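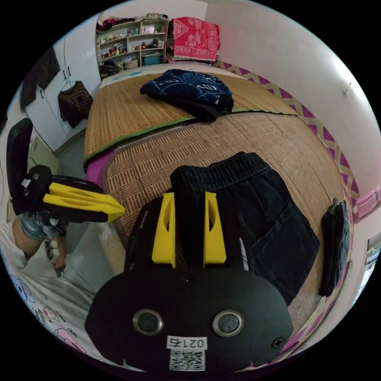 Page last changed: October 11, 2026

Woven Summer Mats

A summer mat is a flat sheet of woven plant material, or of something made to look like it, that is laid over a bed in hot weather. The person sleeps on the mat and the ordinary bedding stays underneath or is put away. Mats of this kind are common in many parts of Asia. The bed on this page has two, one with a fine tan straw texture and one with a coarser brown-and-beige check. A strip of bright pink sheet shows along one side.

Why a mat feels cool

Your body makes heat all the time, including when you are asleep. To stay comfortable it has to get rid of some of that heat. A thick, soft blanket traps air in tiny pockets between its fibers. Trapped air carries heat slowly, so the warmth stays near your skin.

A woven mat is thin and firm. You do not sink into it, so less of your skin is wrapped up. The surface also has many small ridges. Air can move along the low places between the ridges, and sweat can dry there. When sweat dries, it takes heat away with it. This is called evaporation.

A mat does not make cold. If you put a thermometer on a mat and another on a blanket in the same room, and leave both there for an hour, they will show nearly the same temperature.

How weaving works

Every woven mat has two sets of strands. One set is called the warp and runs the long way. The other is called the weft and runs across. In plain weave, each weft strand goes over one warp strand and under the next. The row after that does the opposite. The strands press on each other and hold the sheet together without glue.

Narrow strands make a fine texture. Wide strands make a coarse one. If the strands are of two colors, a checkered pattern can appear – the pattern is part of the weave and is not printed on top.

The binding

The cut ends of the strands are the weakest part of a mat. They can split, and they can scratch. For this reason a strip of fabric is often folded over the edge and sewn down. The strip is called a binding. The fine mat on the bed has a green one along its front edge.

Words to know

Binding: a strip of fabric sewn over an edge.
Evaporation: the change from liquid to gas.
Warp: strands that run the long way.
Weft: strands that run across.

Try it: a paper mat

You need two sheets of paper in different colors, a ruler, a pencil and scissors.

1. Fold the first sheet in half. Cut 8 slits from the fold toward the open edge. Stop one inch before the edge.
2. Unfold the sheet. The uncut border holds the warp together.
3. Cut the second sheet into strips one inch wide.
4. Push the first strip over and under the slits. Start the next strip under and over.
5. Slide each strip tight against the last one.

Text by Vasanthi D'Souza. Checked by Venkatesh Acharya. Next page in the Olside Home Materials series: Wool Blankets (December).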